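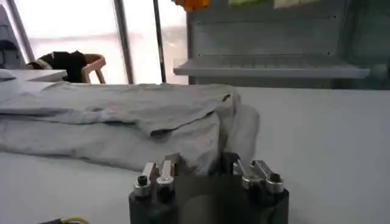 Clustwood est un film d'horreur indépendant réalisé par Filippos Fragkou, sur un scénario de Yanti Khoo. Produit par Gkikas, il est sorti en mars 2020.

Synopsis
Une institutrice s'installe à Lullen, village forestier de 560 habitants, pour y remplacer une collègue disparue en décembre. Elle trouve dans l'école un registre où figurent des élèves que les familles disent n'avoir jamais connus. 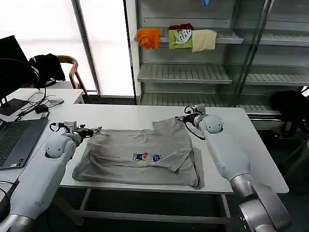
Production
Le tournage a duré 10 semaines, presque entièrement de nuit. Fragkou a assuré lui-même le montage — une première version, plus longue, a été présentée à Pimville devant 955 spectateurs. Deux scènes situées dans la scierie en ont ensuite été retirées.

Accueil
La critique a salué la bande sonore, mais jugé le dernier acte confus.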